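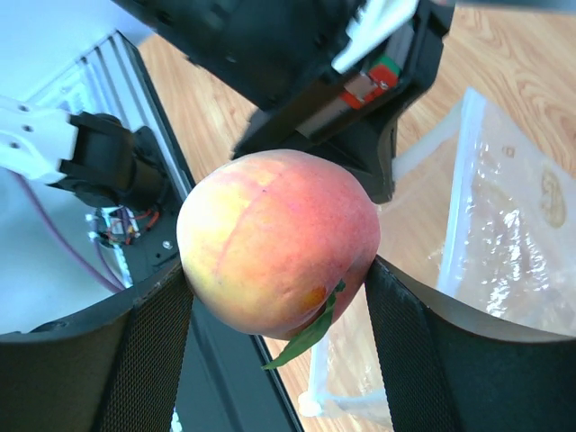
**To:** Heino Kalniņš, Civura
**From:** Comfort Agbenyega, Kyei
**Date:** 13 March 2021
**Re:** Peach grading work under the Minik grant, second progress report

Heino, you asked for a plain account of where the grading sheet stands, and whether I still think it can be used by buyers who have never worked with stone fruit. My answer is "partly," and I am less hopeful than I was in December.

## What the grant paid for

The plan was to write a two-page sheet that lets a packing shed sort fresh peaches by eye and by touch into three classes, and to test it against the judgment of people who have done the job for years. We had 100 peaches in the first trial. All of them were scored twice by experienced sorters and once by new ones using only the sheet.

Spending to date is $2771, nearly all of it fruit, cold storage and sorters' hours. The printing money has not been touched. I don't want to print something I would have to take back.

## Color

The draft sheet leans heavily on blush, and I think this was a mistake. Pink and red skin sells peaches, but it says very little about whether they are ready to eat. The color under the blush is a better guide. A pale yellow background with the green gone out of it is what the older sorters look for, and they will turn a fruit over to find it. Our new sorters mostly didn't turn the fruit. They saw red and put it in the top class.

I rewrote the color section to start with the background and mention blush last. New sorters did somewhat better with it. They were also on their second day by then, and I can't separate the two effects. Anyone who tells you the new wording did it is guessing.

## Spots and speckling

Fine speckling is normal and the sheet says so. Small brown or orange-brown spots are where the arguments start. A spot near the stem end may be a rub from a twig, an insect mark, or the beginning of something that will spread in the box. The sheet currently gives a size limit and treats all of them alike. One of our experienced sorters ignores the limit completely and presses next to the spot with her thumb. She may be right, but "press next to it with your thumb" is hard to put on a sheet when the next section tells people to stop bruising the fruit.

I have left the size limit in for now. I don't have much faith in it.

## Leaves and stems

Nunirex wants fruit with a leaf left on, on the theory that it looks fresh picked. They asked us to add this as a mark of quality. I have not done so. A green leaf tells a shopper something about the leaf. It also wilts before the peach does, and a stub of stem can puncture the fruit packed beside it. If they want leaf-on peaches as a separate line, that is a sales decision and should be kept off the grading sheet. I'd appreciate your backing on this, as they have raised it 2 times already.

## Shape and the suture

This part works. Sorters of every level agreed well on lopsided fruit and on split or bulging sutures. A faint crease down one side is what you want to see. The slightly pointed tip worried some of the new people, who took it for a defect, so I added a line saying it is common and should not lower the grade.

## What I am asking for

The next trial should use sorters who have not seen any version of the sheet, split into two groups, one with the old color section and one with the new. I have asked for 10 people. Kyei can find them, but not before the fruit we have in storage is past use, so we would need to buy again. The printing money would cover it if you agree to move it.

I would sooner spend it that way than on a laminated sheet that teaches people to pick the reddest peach. If the second trial shows no difference between the groups, I'll recommend dropping the color section and keeping shape and damage only. That would be a smaller result than the one in the proposal, and you should know now that it is a real possibility.

Scores by sorter are in the shared folder. The day-one sheets for the second table are hard to read and I am still typing them up.

Comfort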